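3.2 Storage habits and the retrieval task

Prior work on office clutter has relied mostly on self-report, in which workers rate how tidy their desk is and how long they think they spend looking for things. Self-report is cheap, but it tends to mix two quantities that we wanted to keep apart: the amount of material kept within reach, and the degree to which that material has a fixed place. A worker may keep very little on the desk and still search for it each time. The present study measures the second quantity directly by means of a timed retrieval task, repeated over the observation period at the worker's own desk.

Participants were recruited from the Okow and Mirnier offices. All held clerical positions and had used the same desk for at least one full year. Workers who shared a desk were excluded, as were those who spent more than half of their week away from the building. The final sample consisted of 220 workers, of whom 85 were assigned to the divided-storage condition. The remainder kept their existing arrangement and received no instructions on storage of any kind.

Workers in the divided-storage condition were given a short written guide that asked them to name a place for each class of small item (writing tools, clips, notes, keys, cables) and to return items to that place at the end of the day. The guide did not prescribe a type of container. Open-topped, divided desk organizers of the kind in Figure 2 were within the range permitted by the protocol, as were drawer inserts, trays and cups.

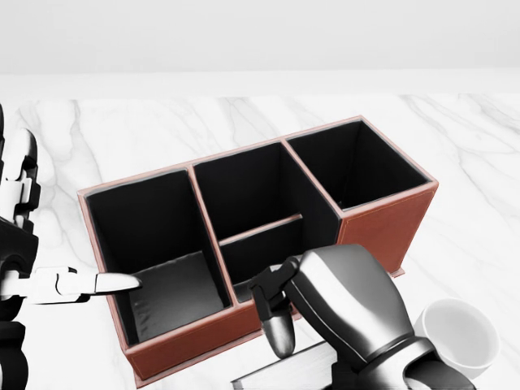 Nikola Adamczyk
Figure 2. Desk organizer with open compartments, leather-covered exterior and black lining.

Each retrieval trial began with a spoken request for one item from the worker's own inventory list. The list had been drawn up at intake and was checked again in November. Timing started at the end of the spoken request and stopped when the item was placed on the desk mat. Trials in which the worker left the chair were recorded but analyzed separately (Section 4.4). Trials in which the item was in another room or on loan to a coworker were dropped. After these exclusions, 3,253 trials remained.

Search time was log-transformed before analysis, as the raw values were strongly skewed to the right. We fitted a mixed model with condition, item class and trial number as fixed effects, and with random intercepts for worker and office. Item class was retained in all models, including those in which it did not improve fit, so that the condition estimates could be compared across tables. Degrees of freedom were approximated by the method of Sombatkul, which is somewhat conservative for unbalanced designs such as ours.

3.3 Coding of fixed places

A fixed place was coded when the same item was retrieved from the same container, and from the same part of that container, on at least three successive trials. The second clause proved hard to apply to undivided containers. In a plain box or a deep drawer, "the same part" has no natural boundary, and the two coders disagreed more often on these than on any other storage type. We therefore adopted a rule under which an undivided container counts as one part in its entirety. The rule inflates the fixed-place score for workers who keep everything in a single drawer, and the scores for this group should be read with that in mind.

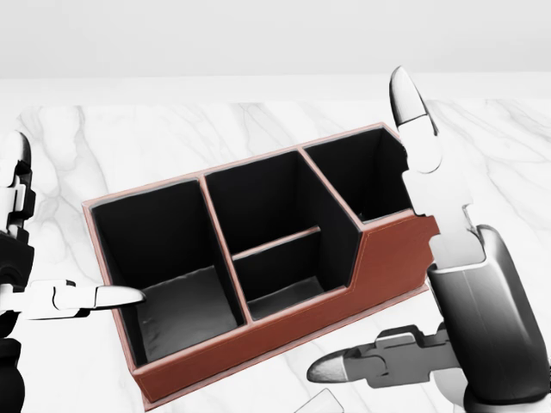
The opposite problem arises for containers with many small divisions. A worker who moves a pen from one narrow slot to the next has, under a strict reading, changed its place, although the cost to later search is probably close to zero. Kurek and Szulc treat adjoining slots as separate in all cases. We followed them in the main analysis and report the relaxed coding in Appendix B. The choice affects the mean score in both conditions but not the ordering of the two.

Disagreements between coders were settled by a third reader, Sioned Gwynne, who had no access to the timing data. A further 15 cases could not be settled from the session notes and were coded as missing. These were spread over both offices and both conditions, and leaving them out does not change the sign of any estimate in Table 3.

Loose paper was not coded. Papers are stacked, turned over and carried between desks during normal work, and the notion of a fixed place applies to them only weakly. A separate scheme for stacked material, based on depth in the stack at the time of the request, is under development.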